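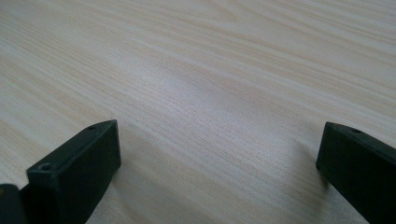 Kitchen and dining room check, Heder Guest House, 16 June 2018. I made the round before breakfast and again after lunch, with the same list as last October. Please read the comments also where the point is marked OK. The tables are on the list for splinters and open joints, and the pale wooden top with the fine grain lines is the kind I ask you to check with the palm of the hand, along the grain and then across, for the eye misses small splinters on such a light colour.

1. Fire extinguisher, kitchen door: OK. Tag number 848, seal in place.

2. Fire extinguisher, corridor: NOT OK. Tag number 496, the pin is bent. Singhal must exchange it, I have written to them.

3. Fire blanket: OK. Somebody hung a towel over it, please don't.

4. Gas hose of the big cooker: OK, but the clamp is hard to see. Use a torch.

5. Fridge temperature: first reading 10 degrees, door was not well closed. Second reading after lunch was correct. The rubber must be cleaned.

6. Emergency exit: OK. Opens with one hand.

7. Dining tables: 2 have loose legs. Tightened today, look again next month.

8. Wonton steamer: cable OK, lid handle becomes very hot. Cloth is needed.

9. First aid box: plasters almost finished. Order from Jikurach together with the gloves.

Not checked: cellar light, the key was missing.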